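The Marmalade Year

My aunt left me her recipe and 200 empty jars, and I'd like it known that I only asked for the recipe. The jars came up from Flodorside in Chaminda's van (he sang the whole way, he told me, to cover the rattling), and by May they had taken over my hall, my bath and most of my good mood.

So I decided to fill them! How hard could it be? I read her card again. Sugar, peel, water, "patience," underlined 3 times, and then one last line in pencil so faint I had to hold it to the window: ask Nilmini about the key.

What key? I called Nilmini that night, with fruit all over the counter and my sleeves rolled up.
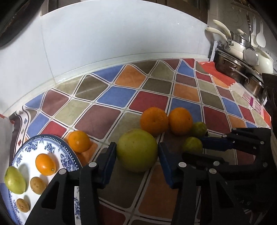
Nilmini said she'd wondered when I would get to that line, and had I looked under the wax in the oldest jar yet, the one with the blue lid?

I hadn't. I put the phone down on the bread box, went out to the hall and started turning lids to the light.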